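The Party Supply Closet at Flendton
By Firouzeh Vahidi
March
3 comments

Ask Kamran Rahimi about plastic cups and you had better have the afternoon free. He looks after supplies for the community suppers at Flendton Hall, and he lit up when I brought up the subject over tea.

"People think a cup is a cup," he told me. "Then they try to pull one off a tall stack with a line waiting behind them, and they get four!"

The suppers began with 20 neighbors and a pot of soup. The last one fed more than 400, and every guest had a cold drink in hand before sitting down. Kamran still sets out the drinks table himself, and he loves doing it.

"I like them clear," he said. "You see the lemonade, you see the mint – it looks like a party already. And the ridges help, especially for the kids."

He stands his cups straight up on the table, rims down or rims up depending on who taught him last, and he squeezes one gently at the side before he trusts a new batch. Thin walls give a little, and he doesn't mind that.
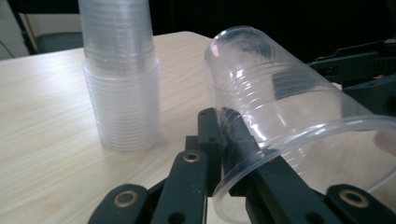
Getting Them Apart

I asked for his method and got a full demonstration, sound effects included.

"Twist, don't yank. Hold the stack low with one hand and turn the end cup with the other. You'll hear it let go – I love that little pop."

Tall stacks make him happy, but he splits them once the doors open, so smaller guests can reach. Leftovers go back in their sleeves and onto the closet shelf, beside the napkins.

Share 604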